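Where Did All the Starch Go? Comparing Noodle Starches in the Shared Kitchen
Term project report, Food Materials unit
Noemi Obi

Why I picked this topic

I grew up eating glass noodles in soup, in salads and straight out of the pot, and I had never once wondered why they go clear. Ordinary wheat noodles stay cloudy however long you boil them. Mung bean noodles turn see-through in minutes! When the unit outline asked for "a familiar food behaving in an interesting way" I had my topic before I'd finished reading the page.

The short version of the chemistry is that starch is made of two molecules, amylose and amylopectin, packed into tiny granules. Heat them in water and the granules swell, lose their order and leak amylose, which we call gelatinisation. As everything cools, the amylose chains line up again and form a firm gel (retrogradation). Mung bean starch has a lot of amylose and glass noodles have next to no protein or fat in them, so light passes through the gel without much to scatter it. Wheat noodles are full of gluten, and gluten scatters light beautifully.

What I wanted to find out

My main question was whether soaking before cooking changes how much water a noodle takes up, and whether that matches how it feels to eat. I also wanted to know if the starch source mattered more than the soaking.

Materials

I tested 3 noodles. Rulla is a mung bean vermicelli, Tarigan is made from sweet potato starch, and Nundex is a rice stick I included as a comparison. All came from the Zestside grocery near campus, and I bought every packet in one trip in November so they would be stored the same way. I used tap water, the department's kitchen scale, a colander and a stovetop thermometer that I checked against boiling water first.

Method

Dry noodles were weighed into equal bundles and tied loosely with kitchen string. Half the bundles went into room temperature water before cooking and half went straight into the pot. Everything was boiled for 7 minutes, drained, shaken in the colander and weighed again. I then tried a simple stretch test – one strand hung from a clip, with washers added to a paper cup until it snapped.

I changed the draining step partway through the first afternoon. To begin with I was letting the noodles drip until they "looked done", which is a terrible instruction to give yourself, so I threw those results out and started over with a timer.

Results

The Rulla noodles were the stars. The soaked bundles reached 335 per cent of their dry weight after boiling, the highest figure in the whole project, and they stayed springy enough to bounce a little on the bench. Unsoaked Rulla took up less water and had a faint white core when I cut a strand across, which I could see without the hand lens.

Tarigan was the toughest by a long way. In the stretch test it held more washers than either of the others, and I ran out of room in the cup twice. It was also the stickiest, and cooled into one solid tangle whenever I forgot to rinse it.

Nundex softened fastest and broke first. Soaking made it almost too fragile to tie to the clip, so I have fewer readings for it than I'd like.

Discussion

Soaking mattered, but the starch source mattered more. The order of the noodles in the stretch test was the same with and without soaking, which I was really pleased to see because it means the test was picking up something real. I think the white core in the unsoaked Rulla was starch that hadn't fully gelatinised. Water has to travel to the middle of the strand before the granules there can swell, and soaking gives it a head start.

The weak spot is surface water. Thin noodles have heaps of surface for their weight, so some of that big Rulla number is probably water clinging to the outside. Patting each bundle dry would help, though I worry about squashing them.

If I did this again I would measure clarity properly, with a lamp and a light meter, and I'd try a mung bean and rice blend. My supervisor suggested freezing cooked noodles overnight, as some makers do, to see how retrogradation changes the bite. I'd love to try that next term. 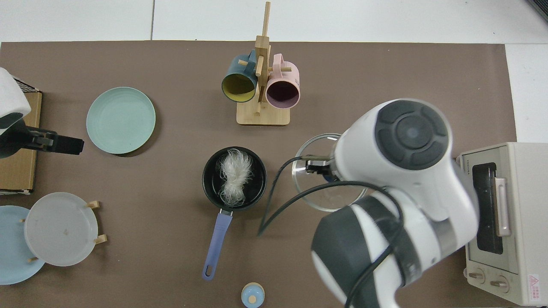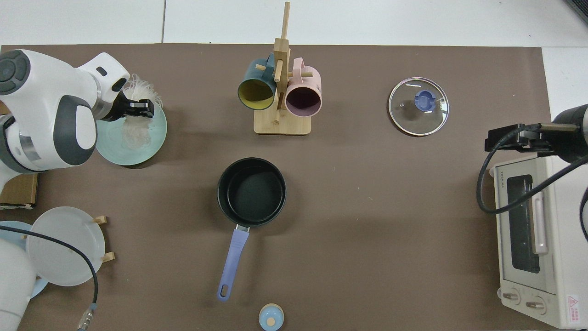 Figures 1 and 2. Noodle textures: noodles in the black saucepan (Figure 1) and on the plate (Figure 2).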